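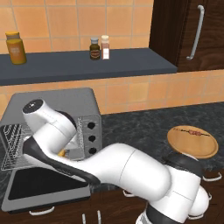
Our house rules for robot arms in kitchens have been growing, a page at a time, ever since the Sirkbridge group first asked us whether we had any, and I'm very pleased (and a little relieved) to say that the Ploltadthorpe edition is now ready to be read by anybody who'd like to. It runs to 67 rules, which sounds a great many, but a good number of them are things any parent would tell a child before letting them near the cooker. Plenty of them concern reaching into things. With the gripper inside the toaster oven and the wire rack pulled partly out, the fingers are only a part of what has to be kept clear, and rule 7 asks people to think about the wrist and the long forearm behind it as well, all the way back to the base.

22nd April | By the Karunlow kitchen practice group
Print this page | E-mail to a friend
238 shares | 7 comments

Everything in this gallery comes from our simulated kitchen, orange tiles and all, where we try out a rule before we ask anybody to follow it with a real arm. I've grown rather fond of the place! Under each heading you'll find the rules that go with that sort of work, put into plainer words than the printed edition uses.

Reaching into an appliance

Know where the opening is before the arm starts to move, and come out by the way you went in unless you've checked another way first. If a rack or a door can slide or swing, treat it as though it will. We had a long and good-natured argument in February over whether a rack counts as a moving part, and the answer we settled on was yes, whenever anything is touching it.

Write down what the arm is meant to be picking up, too, and what else is in there with it. "The food" won't do. A stranger reading your notes should be able to tell which item you meant.

Working close to the controls

Knobs stick out, and a gripper passing in front of them can turn one without anybody meaning it to. The rule asks for a stated gap between the hand and any control it isn't supposed to use, and for the knob positions to be noted at the start and again at the finish. Sowah, our checking program, will flag a missing note, though it can't tell you whether the note is right, so please do look for yourselves.

From lower down, the white gripper overlaps the oven door and the lower knob, and it's a lovely view for talking about gaps, as one angle alone won't tell you how much room there is in between. The round board on the worktop has nothing on it.

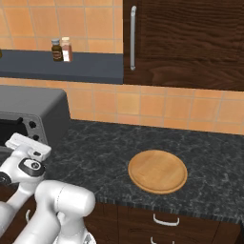 Worktops, shelves and what's left out

Boards, jars and bottles are welcome in a test kitchen, and we'd much sooner see a few about the place than a bare counter, so long as they're on the list of things present. Please include whatever is on the shelf, even if the job is all down on the worktop. An elbow can rise a good deal higher than the hand does.

Slowing down near edges

The speed limit within reach of a counter edge or a cabinet handle is 300 millimetres a second. Several readers of the draft thought this fussy, and I did wonder myself, but we've kept it in, and groups who want a lower limit are free to set one. Comments on this section are especially welcome before we start on the next edition.

Share this gallery | Print | E-mail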